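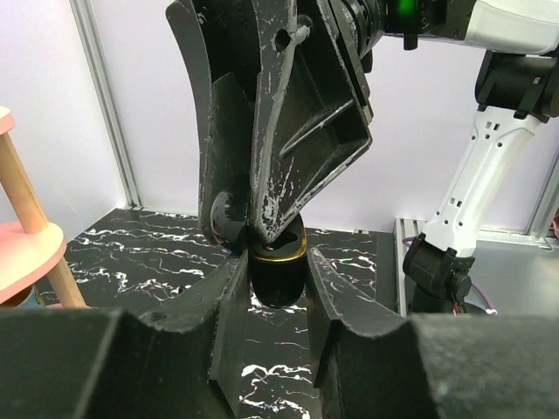

Zinar two-arm cell, long-term review
2021-11-17
Reviewed by Zuzanna Borkowska

We bought the Zinar pair in August for the small-parts bench at Lestberg. The job is handover: one gripper lifts a small cylindrical part, the second takes it from the top, and the part goes on to inspection. It was hand work before, done by two people on alternating shifts.

Setup. Mounting and cabling took 12 hours. The manual assumes you have used a Plekness controller before. We had not, and the chapter on shared work areas had to be read twice.

Handover. Good when the part stands upright in the lower fingers. If it leans, the upper gripper meets it off centre and the cell stops for a reset. Over one logged run of 438 parts there were 8 stops, all of this type. The shaped notches at the fingertips help with round parts and do little for flat ones.

Speed. 314 parts in a normal shift. A practised person is faster over the first hour and slower by the end of the day.

Wear. The finish on the grippers scratches early. This has not affected grip. Replacement plastic fingers from Solís fit without changes.

Effect on the staff. No jobs were lost, but the jobs are different. Liette Perron used to do the handover herself and now runs the cell, clears stops and checks parts. Her wrist pain has eased. She finds the waiting dull and has asked to be trained on the programming side, which was missing from our budget. Allow for it in yours. Breaks also need planning, as the cell cannot be left stopped for long without holding up inspection.

Noise is low enough to talk over. The reset button is too far from the operator's chair.

Four out of five. One point off for the manual.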